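**Chores Corner: can a machine do the dishes yet?**

Every November, when the evenings draw in and the sink seems to fill itself, somebody writes to this newsletter and asks when the robots are going to take over the washing up. I always promise a proper answer and then I never give one, so this month I put my coat on and went over to Sodusel, the little lab on the second floor of the Stefanou building, where they have been working on kitchen chores for a good long while now (and where they make a very decent cup of coffee, I should add).

The short answer is that it depends on what you call a chore. If you mean picking up one cup and setting it down somewhere sensible, then yes, I think we are getting there. If you mean the whole sorry business after a family supper, with the greasy pan and the forks at the bottom and the one glass that has to be done by hand, then I would hang on to your rubber gloves for a while yet.

What surprised me most was how much of the work is simply getting to the sink and knowing where your hands are once you arrive. You and I do this half asleep. A machine has to work out how high the counter is, how far it sticks out, and where the edge of the basin starts, and it has to do it again every time it moves its feet or its wheels or whatever it has been given.

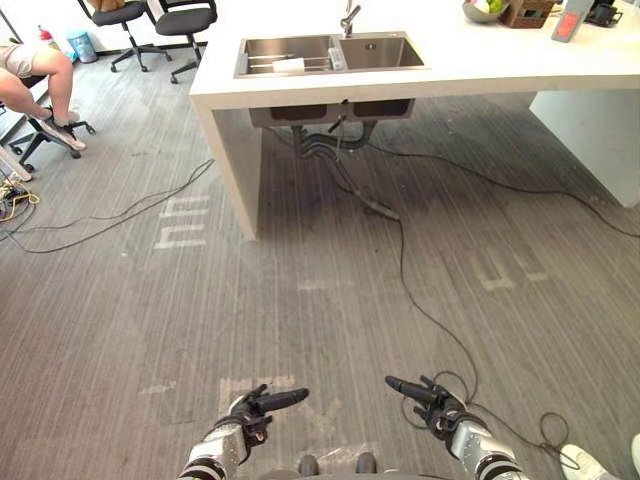
One reader, Plarnance Street's most faithful letter writer, has already told me that a dishwasher has been doing this job perfectly well for decades and doesn't need fingers. I take the point, and I laughed when I read it, but a dishwasher only washes. Someone still has to clear the table, scrape the plates, load the thing, unload it, and find a home for the lid that doesn't belong to anything. That's the part I would happily hand over, and it's the part that is hard!

The people at Sodusel were very frank about this. Their current project is called Jollier, and it has a list of 30 everyday jobs, from wiping down a counter to putting the cutlery away. They count a job as done when the robot can manage it over and over in a kitchen it hasn't practiced in, and by that measure they have ticked off 13. Wiping is on the good side of the list. Anything involving a wet plate is on the other side, and so is folding a dish towel, which I found oddly comforting because mine never come out square either.

Cups turn out to be a whole subject of their own. They come in every shape, some have handles and some don't, and a light plastic one needs a much gentler squeeze than a heavy mug. Jollier has been through more than 3,000 practice grasps on cups alone, and the team still talks about them the way my grandmother talked about pie crust, with respect and a certain amount of grumbling.
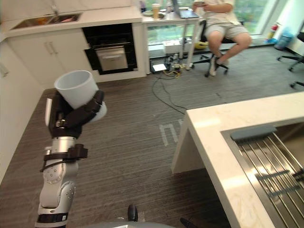

Then there is the matter of speed. I asked how long it would take to clear a breakfast table for 2, thinking of my own, and was told kindly that I would want to start before breakfast. Speed will come, they think, once the holding and the placing are reliable, and they would much sooner have a slow robot than a kitchen full of broken crockery. So would I.

As for price, I did ask, and they wouldn't give me a figure, so I can't give you one. Nothing from the lab is for sale at the moment. If you would like to put a question to them yourself, drop it in the newsletter box or send it with your usual letter, and I'll carry the whole bundle over on my next visit. Questions about laundry are especially welcome, as I forgot to ask any.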